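# A planta não limpa o ar do escritório, e quem as vende sabe disso
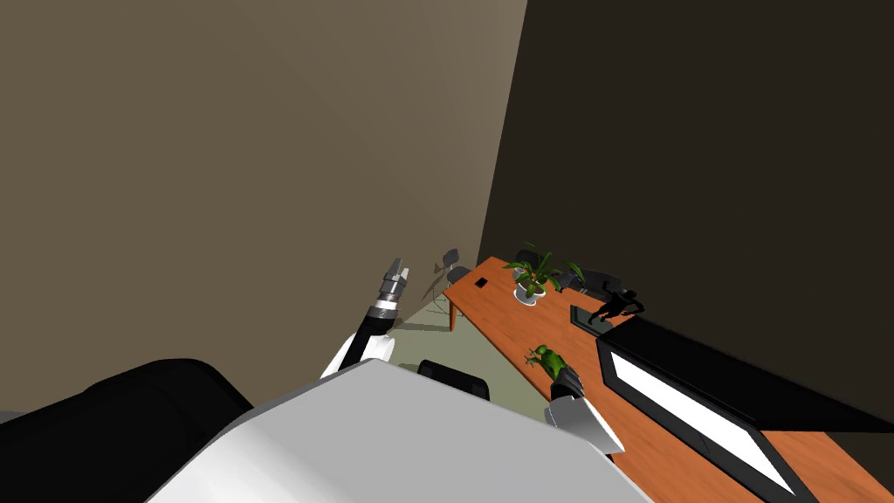

## «Trezentas plantas? Boa sorte com a rega»

A proprietária do viveiro Mosquera recebe-me de mau humor. Aceitou falar com a condição de não ver o nome impresso («os clientes já me acham desagradável sem isso») e avisa logo que não tem paciência para a palavra «purificante». Há anos que fornece plantas de interior a empresas, e a Plorum, que aluga salas de trabalho em Kilden, foi durante muito tempo o seu melhor cliente. Deixou de ser quando lhe pediram um certificado de qualidade do ar.

«Queriam um papel assinado por mim a dizer que os vasos filtravam a sala. Eu vendo fetos e clorofitos. Não vendo ventilação.»

Pergunto-lhe se não há estudos. Há, responde, e é esse o problema: foram feitos em câmaras pequenas e fechadas, com uma planta lá dentro e um gás injetado de propósito. Uma sala de reuniões tem portas, frinchas, gente a entrar e a sair. O ar renova-se muito mais depressa do que qualquer folha o consegue tratar.

«Fiz as contas para o edifício deles, por teimosia. Deu 3074 vasos. Mandei o orçamento. Não responderam.»

Desconfio do número e digo-lho. Ela encolhe os ombros e admite que partiu de pressupostos que a favoreciam na discussão. Com outros, o total desceria bastante, mas continuaria a não caber ninguém sentado. Uma concorrente propôs à Plorum 300 plantas e um autocolante verde para a porta. Foi essa a proposta aceite.

## O que morre e quem paga

A conversa anima quando passamos à manutenção. Segundo os registos que me mostra, num caderno de capa mole, 91 plantas entregues a escritórios no ano anterior foram devolvidas ou dadas como mortas. A sede, diz, explica poucas.

«Morrem afogadas. Cada pessoa que passa deita o resto da garrafa de água no vaso e sente-se boa pessoa.»

O contrato habitual prevê uma visita a cada 7 dias. Parece-me muito, e suspeito que convenha mais ao viveiro do que ao cliente. Ela não se ofende. No inverno, concede, metade das visitas serve para limpar pó e retirar folhas amarelas. «Mas se eu lá não for, aparece alguém com um regador. Cobro para impedir isso.»

E a luz? Aqui perde de novo a paciência. As empresas escolhem as plantas por catálogo, depois das cadeiras e antes dos quadros, e põem-nas onde sobra espaço. Um corredor interior com lâmpadas no teto não alimenta grande coisa. Em Drorkstead, onde forneceu um hotel, mandaram-na colocar palmeiras ao lado dos elevadores, a vários pisos da janela mais próxima. Fez o que lhe pediram e substituiu-as de dois em dois meses, com fatura.

«Avisei por escrito. Duas vezes. Depois deixei de avisar.»

## Então, para que servem?

Insisto na pergunta que me levou até lá. Se não limpam o ar, se morrem e se dão despesa, por que razão continua a vendê-las?

«Porque são bonitas. Ninguém pede um certificado a um tapete.»

Não fico convencido. As brochuras do próprio viveiro, empilhadas à entrada, prometem «ambientes mais saudáveis» na segunda página. Mostro-lhe a frase. Lê-a com os óculos na ponta do nariz, diz que o texto é antigo e que foi uma agência que o escreveu. Pergunto quando será corrigido. Quando acabar esta tiragem, responde.

E a produtividade, outro argumento frequente dos folhetos? Ri-se pela primeira vez. Conhece os inquéritos em que os funcionários dizem sentir-se melhor depois de chegarem as plantas, e lembra que costumam ser feitos na semana em que elas chegam. Gostava de ver as respostas de março, com os vasos cheios de beatas.

À saída compro um clorofito pequeno. Recomenda-me luz indireta e que só regue quando a terra estiver seca até à primeira falange. Peço recibo. Traz impresso, no rodapé, «respire melhor».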